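Bilmont open day, anyone else go?
Robotics & Home Automation > Events and Meetups

wattlebird_88
8/23/18
Just got back from the Bilmont open day, typing this on the train so excuse the mess. Queue out the door, parking hopeless, sausage sizzle good. Main thing everyone wanted to see was the two-arm table demo in the back hall. Teton stand was mostly brochures and a bloke in a polo. Will add more when I'm home.

gumboot_servo
How was the two-arm thing? Was going to drive down but it's 168 km each way and the ute's at the mechanic.

wattlebird_88
Home now. OK so the table demo. Two arms over a plain grey tabletop, black grippers, doing cloth handling next to a place-setting board, the one with the knife and fork done in yellow. Cloth is grey one way, bright pink showing along the top edge when it's held up, so easy to see from the back row what's going on. They had the wrist view up on the big screen and tbh I watched that more than the arms.

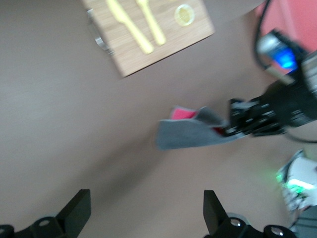 Anyway they did a talk before and another one after. Talk before was better. Presenter said 2,628 practice runs went into the cloth part alone, and somebody behind me groaned. Question time got cut short becuase the next group was already coming in.

dropbear_plc
Saw the same demo, later group. Unpopular opinion but I thought it was slow. My nan sets a table quicker and she's had both hips done. If I'm paying 2 gold coins at the door I want to see something get finished.

wattlebird_88
It was a donation mate

dropbear_plc
Still slow.

ohmslaw_kev
Slow is fine. Cloth is hard. Blocks and cups hold their shape, a bit of fabric doesn't, and the planner has to cope with that every single time. Did they say what they're running for control? Last year at Quintana it was all canned motions and they got pretty cagey when you asked.

wattlebird_88
Asked exactly that. Answer was "a mix". Make of that what you will.

gumboot_servo
lol so canned

ohmslaw_kev
Not necessarily. Could be learned for the grasp and scripted for the approach. Kodimon does it that way in their classroom kit and it works OK. You can't really tell from the cheap seats.

dropbear_plc
You can tell if they move the board between goes and it still works. Did anyone see them move the board? I didn't.

wattlebird_88
Didn't see it in my group either. Fair point. Would've been a good thing to yell out.

maple_and_mosfets
Over here from Canada for work and tagged along with a mate. Liked it a lot more than the trade shows at home, you could get right up near the barrier and the staff didn't mind dumb questions. Agree on the talk after, pretty much a sales pitch. Counter at the door said 406 when I went in, and that was before lunch.

My one gripe was the sound. Hall echoes like crazy, couldn't hear half the commentary. A mic and one decent speaker would fix it.

dropbear_plc
Sound was rubbish, we agree on that much.

gumboot_servo
Did they say if the slides are going up anywhere?

wattlebird_88
They said on the Bilmont site, no idea when. I took some notes on the gripper part, bit scrappy, will type them up tomorow arvo if work's quiet.

ohmslaw_kev
Yes please. Fingertip material especially if you got it.

wattlebird_88
Didn't get that sorry. Got the talk stuff on regrasping and half a page on calibration, rest is just doodles.

maple_and_mosfets
I've got a few lines on calibration too, will PM you.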